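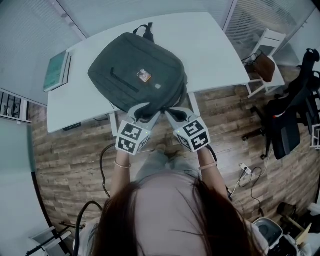

Olga Quiroga asks whether a stiff bag zipper should be oiled or waxed. Wax, in nearly all cases. Oil spreads into the tape, leaves a dark line on the fabric, and picks up lint.

Workshop > Care and Repair > Bags and Luggage

Zippers That Drag, Skip or Stick

Clean before lubricating. Open the zipper fully and brush both rows of teeth with a dry toothbrush. For grit, use one drop of dish soap in 200 ml of lukewarm water, wipe down with a damp cloth, and let the tape dry overnight.

Metal teeth: rub a plain candle stub along both sides, then run the slider 20 times. Wipe off the crumbs.

Coil zippers: use a silicone stick. Candle wax builds up inside the slider.

If the teeth part behind the slider, it has spread. Squeeze each side at the rear with small pliers, a little at a time, testing between squeezes. A cracked slider has to be replaced. Measure the old one or read the number on its back.

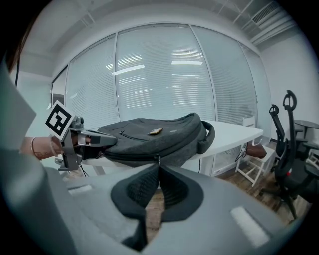 Backpack with a horizontal front zipper and padded carry handle.

Felt-like fabrics shed into the teeth. Trim loose fibers with nail scissors held flat to the tape; do not pull them. Keep an iron away from plastic coils.

Frayed tape ends can be stitched over with polyester thread, size 70 needle.

Last updated: April
Filed under: Zippers, Bags, Small Repairs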